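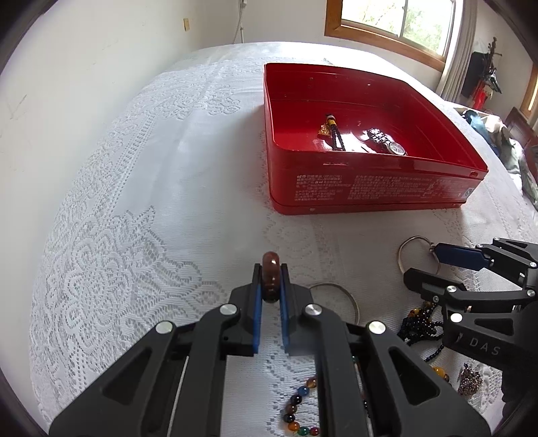

Hand-held gripper check, jewellery-into-tin task
Hirkero student project, bedroom set-up, session 17

Marks used: OK, NOT OK, LATER. Comments are the checker's and don't need to be agreed with, only answered.

1. Pivot screws, both grippers
OK, with a grumble. All the ones I could get a driver on are snug. The sheet says "checked weekly" and has a tick for every week in July, all in the same pen and the same slope. I don't believe it. Tick it on the day or leave it blank.

2. Blue finger pads seated and standing straight
OK. I pushed each one sideways with a thumb and none shifted. The team's notes say the pads "grip anything." They have been tried on beads and bangles. That is a short list to build "anything" on.

3. Jaws meet without a gap
LATER. They close evenly when empty. With a round bead between them I'd like to see the same test done slowly, by somebody who didn't build the jaws. Polished beads roll, and a bracelet held by one or two of them can swing.

4. White cord on the inside of the arm
NOT OK. It runs close to moving parts. I was told it has never been pinched in 300 closings. Who was counting, and where is it written down? Add a clip, or show me the log.

5. Pinch points
NOT OK. The linkages are open and the screw heads stand where fingers naturally go. Long sleeves rolled up, no rings on the person holding the gripper. The risk form calls this "negligible." Change it to "low" and describe the hazard properly.

6. Work surface
NOT OK for the task as written. The plan calls for a "flat, stable surface," and the work is on a bed with an openwork lace bedspread. Bangles and brooches can hook in lace. A mattress also gives when you lean on it, so any claim about placing accuracy from this session should say so in plain words. If the team wants soft and snaggy on purpose, fine, but put that in the plan before the results and not after them.

7. Container
OK. Open red tin, no lid, deep enough that things won't bounce out. Run a finger along the rim for sharp spots before each session. The inside is glossy and throws back a lot of light. Last term's report from the Sernon group blamed glare for half its bad footage, and I see the same colour of tin being used again.

8. Objects suitable and listed
LATER. The watch, the small gold trinket and the black tube with the yellow-gold cap are in the tin. The list supplied has "assorted jewellery" on a single line. I want each piece named, with its owner's okay beside it. "They won't mind" was the answer I got, and it isn't one.

9. Small loose parts
LATER. Several of the pieces are strung beads. If a string goes, the beads will be in the bedding and under the bed for weeks. Tug-test every string by hand beforehand. Keep pets out.

10. Tangles
NOT OK. The dark blue necklace is in a heap. Lay it out, or record it as a separate, harder case. It shouldn't be averaged in with a bangle.

11. Two grippers in the same space
LATER. The team says the operator "just knows" where both are. Agree on a rest position for the one that isn't working.

12. Bedding and clothes clear of the work
OK for now. The pile of clothing is at the far end of the bed. Leave it there or move it out.

13. Stop rule
NOT OK. There isn't one. The Skurov handbook suggests a break after 42 minutes, which seems oddly exact to me, but it beats going until somebody's wrist hurts.

Result: not passed. Items 4, 5, 6, 10 and 13 to be fixed, recheck Monday at 3. Bring the closing log if it exists.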